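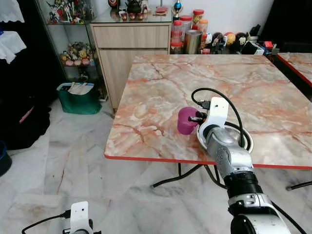
Marble-patterned tabletop with a red edge band, and a purple cup.

Dull rings and marks on marble surfaces in a shared residence

Posted by Mernier Residence Office

Our office is responsible for the common rooms of a student residence. The ground floor has a pale marble floor laid in irregular pieces, and several tables in the adjoining lounge are used daily for meals. In September the residents' association began serving breakfast there, including orange juice and cut fruit. Dull circular marks have since become noticeable on two of the stone-topped tables, and a larger dull patch has formed on the floor near the serving counter.

The marks do not come off with water or dish detergent. A cleaning contractor has recommended a descaling product, and a resident has suggested white vinegar diluted in warm water. We would prefer not to authorize either before understanding what the marks are. We would also be grateful for advice on whether the floor should be resealed at the same time, and on whether tables that are merely finished to look like marble should be treated in the same manner as genuine stone.

The floor was last sealed by Bălan, and the paperwork on file does not identify the sealer used.

Posted by Stolum Surface Care

Please do not authorize the vinegar or the descaling product. Marble is composed largely of calcium carbonate and reacts with acids, including those in orange juice. From your account, the marks are most likely etching, meaning that the polish has been dissolved at the surface. A stain is normally darker than the surrounding stone; an etch is normally the same colour or lighter, and duller when viewed at a low angle against a window.

Light etching on a polished stone tabletop can often be improved with a marble polishing powder. Test it first on the underside or in a corner. Dampen the area, apply the powder as the label directs, work it with a soft white pad and rinse thoroughly. If a fingernail catches on the mark, powder will not be sufficient and the area will require honing through successive grits, normally by a stone restorer. For reference, our own restorers finish small tabletops by hand at 2000 grit before the final polish.

A laminate or printed surface must not be treated with polishing powder, as the pattern may be only a thin layer and cannot be restored once worn through. A damp cloth and mild detergent are adequate. If the material is in doubt, examine the underside and the edge of the top before proceeding.

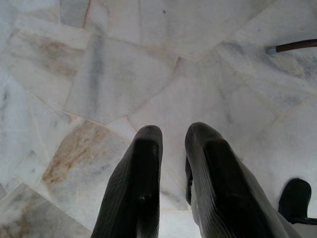 Stolum Surface Care, Stone and Tile Advisory Team

With regard to the floor, resealing will not remove the dull patch and will not prevent another. Penetrating sealers slow the absorption of liquids; they do not protect the polish from acid. Place a few drops of clean water on a discreet section and leave them for up to 15 minutes. If the stone darkens, it is absorbing water and resealing is worth considering once the etching has been repaired and the floor is fully dry. Include the joints in the test. In irregular paving they take up a good deal of the surface and are frequently more absorbent than the stone.

It would be prudent to ask Bălan for the name of the sealer before applying another, as some products do not bond well over others.

For daily cleaning, a pH-neutral stone cleaner is recommended. Residue from an overly strong mixture is a common cause of general dullness and is sometimes mistaken for wear.

Posted by lounge_19

We use Molodero on ours, 200 mL to the bucket, and have had no difficulties. Trays under the juice jugs also helped.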